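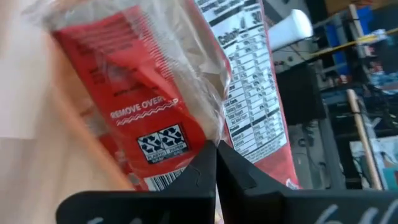 The Handard gripper with the bread, wrapper and all.

I went to the Arivach open day in April for the coffee, really, and stayed two hours at the Handard stand! It's a two-fingered gripper for packing groceries, and Sirkka Halonen was happy to let us shout requests at her. Bread was mine - I've squashed enough loaves in my own shopping bag to know it's a mean test.

It did lovely work. The loaf I took home from the table afterwards had no dents in it, and the fingers are plain black things with nothing fancy on the tips. I also liked the wrist camera, which shows you the pack so close up that you can read REMOVE OVERWRAP off the label.

Grumbles? It's slow, and the fan is loud enough that Sirkka had to repeat herself. The price is 2,761 euros without the arm, so I won't be getting one for the kitchen. I'd still go back tomorrow to watch it try eggs.

5 stars for the demo, four for the gripper.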